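Elevator Trim Authority and Flap Setting on a Light Trainer
Project report, Flight Mechanics II
Cyprian Wieczorek, Stanisława Krajewska
April 2018

1. Purpose

The project examined how much elevator trim tab travel is used by a two-seat, high-wing trainer when the flaps are lowered at constant airspeed. The handbook for the aircraft gives the trim range but does not say how much of it remains in the landing configuration with a forward center of gravity. We wanted a figure for that remaining margin and an explanation of its sign.

2. Background

Lowering the flaps has several effects on pitching moment. The camber of the wing increases, which moves the center of pressure aft and gives a nose-down moment. The downwash at the tail also increases, which lowers the tail angle of attack and gives a nose-up moment. On a high-wing aircraft the added drag acts above the center of gravity and adds to the nose-up part. Which effect wins depends on tail position and flap span, so the direction of the trim change cannot be assumed from the wing section alone.

3. Method

A panel model of the wing and tail was built in Nallen, using 2,621 panels for the half-span. Symmetry was assumed and propeller slipstream was left out. Tab effectiveness was taken from the Humphreys wind tunnel notes held by the department. Each run was solved for zero moment about the center of gravity, with the elevator free to float. Altitude was fixed at 1,000 feet, standard atmosphere.

Flap settings of zero, 12 and 30 degrees were run at two loadings, forward limit and aft limit. Runs that failed to settle were repeated with a finer wake.

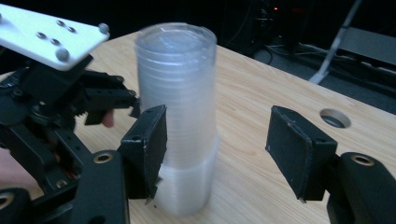 Mieczysław Kalinowski, reading the February draft, objected that a free-floating elevator hides part of the result. "You are reporting tab angle, but the pilot feels stick force. Fix the elevator for one set of runs and show the hinge moment, or the reader can't compare this with a flight test."

We added the fixed-elevator runs. The sign of the trim change was the same in both sets.

4. Results

At the forward limit, going from zero to 12 degrees of flap gave a nose-up change, trimmed out with 2 degrees of tab. Going on to 30 degrees partly reversed this, as the moment from the wing grew faster than the downwash term. At the aft limit the changes had the same direction but were smaller.

The tab did not reach its stop in any run. The smallest margin was found at the forward limit with full flap and the lowest airspeed.

5. Limits of the model

Flow separation on the flap is not modeled, so the 30 degree results should be treated with caution. Power effects are missing, and a go-around would need them. Fuselage moment was added as a constant.

6. Further work

Repeat the full-flap runs with a slipstream model. Czesław Kurek has offered the Istitz code for this.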